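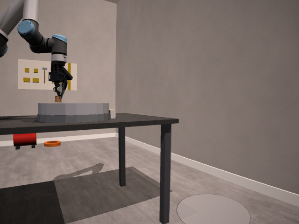 *Dark table, plain room.*

# Derthorpe Hirden table: four months in

I don't trust furniture that comes with a philosophy. The Hirden is sold as "the last table you'll need", and the leaflet in the box goes on for several pages about gathering and slowness before it gets round to telling you which way up the brackets go. It costs £1149. For that I wanted the brackets first.

I bought it with my own money, at full price, and I paid for delivery on top. I mention it as a lot of the glowing reviews I read beforehand had a discount code at the bottom.

## What you get

A fixed-top table, 182 cm long, in the darkest of the finishes Derthorpe does. There's a paler one and a middling one that looked like tea on the sample card. It's a solid top on a bolted frame, with no extending leaf and no drawer. Derthorpe says it seats eight. I would say six, and the two at the ends need to be people who like each other's knees, as the legs are set in further than you'd guess from the website.

Delivery was to the doorstep. The website says "to your room", with a small star, and if you follow the star you find that your room means the first room on the ground floor if the driver thinks it's reasonable. Mine didn't. It took two of us to get the top up the stairs and we scuffed the paint on the landing.

## Putting it together

The instructions claim forty minutes. I wasn't timing it, but we started after lunch and it was getting dark when we stood it up, in April, so draw your own conclusions. Most of that was one bolt. The holes on three of the corners lined up perfectly and the fourth was out by a hair, enough that the bolt would bite and then bind. We slackened everything off, started that corner first and did the rest after, and it went in. The leaflet doesn't suggest this. If you buy one, start with whichever corner looks worst.

The hex key supplied is soft and rounds off quickly. Use your own.

The levelling feet are good. I'll give them that without any fuss. They turn easily by hand, they have a proper amount of travel, and my floor falls away badly towards the window. No folded beer mats needed.

## The finish

Now the part I was most doubtful about. Derthorpe calls the surface "lifeproof", a word that means nothing, and I can't find anywhere on the site that says what it's proof against. So I used it like a table for a while. Hot mugs left faint rings that had faded by the next morning. Red wine wiped off. Turmeric did not, and there is now a yellowish smear near one end that I only see when the light is low, though I do always look for it.

Dust is the bigger nuisance. A dark top shows every crumb and fingerprint, and every swipe of a damp cloth dries into a streak you can see from the doorway. I had a pale table for years and had no idea how filthy I was. You can wipe this one after breakfast and it looks neglected by eleven.

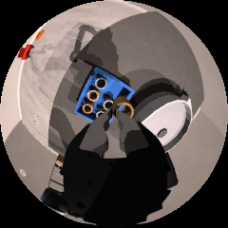

The care advice is to use the Boutros oil Derthorpe sells alongside it, twice a year, and the guarantee wording hints that you'd better. I asked customer service whether another oil would do. They replied the same day, politely, and didn't answer the question. I asked again and was told they "couldn't recommend" other products. So far I've used one tin. It smells like a cricket pavilion for a couple of days and does even out the streaks, for a bit. Whether it does anything a cheaper oil wouldn't, I can't tell you, and I doubt they could either.

## Wobble

There isn't any from end to end. Side to side there is a little if you lean hard, less since I went round and tightened the bolts at the one-month mark. They'd all loosened slightly. Again, the leaflet is silent on the matter, what with all that space given over to slowness.

It's noisier than I expected. A plate put down in a hurry makes a proper bang, and typing on it sends a dull thud through the whole top. I work at it most mornings and now keep a folded towel under the keyboard.

## Against the Flirwood

The other one I nearly bought was the Flirwood, which is a good deal cheaper and slightly narrower. I sat at one in a showroom for long enough to be asked if I was all right. The top felt thinner and the feet don't adjust at all, and with my floor that settled it. On a level floor I'm not sure I'd pay the difference. The shape is very nearly the same, and once there are plates and a pile of post on it I don't believe anyone would spot which was which.

## Would I buy it again?

Probably, in the paler finish, with my own hex key. It's a heavy, decent table sold with a great deal of puff. The guarantee is said to be for ten years, but it leaves out marks, scratches, fading and "movement", and I'm struggling to think what else happens to a table.

If you're set on one, ask Derthorpe to post you the sample card before ordering, put the dark square on your kitchen windowsill and leave it there for a week. Don't dust it.

**Score: 3 out of 5.** I'd go up half a point if they answered the question about the oil.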